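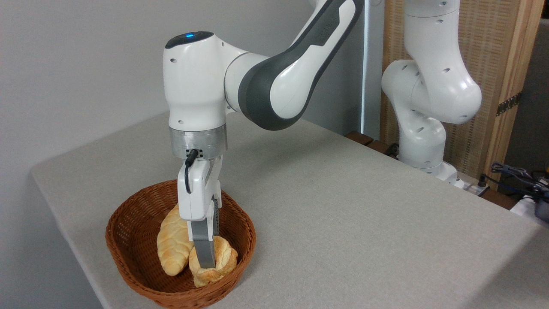

Two rolls in the wicker basket

veerle_m
Morning all! I've moved to Drulbridge and my rolls come out pale and tight now - same recipe I've used for years, 500 grams of flour, same old oven (it came with me in the van, bless it). Could it be the water?

Cledwyn L.
Welcome, Veerle! I'd say yes. Ours is very hard, and my dough sulked until I started using filtered.

sumathi_i
I have to disagree, Cledwyn, fond as I am of you. October kitchens are chilly! Give them another hour to rise before you buy a filter.

veerle_m
Thank you both, I'll try the longer rise tonight.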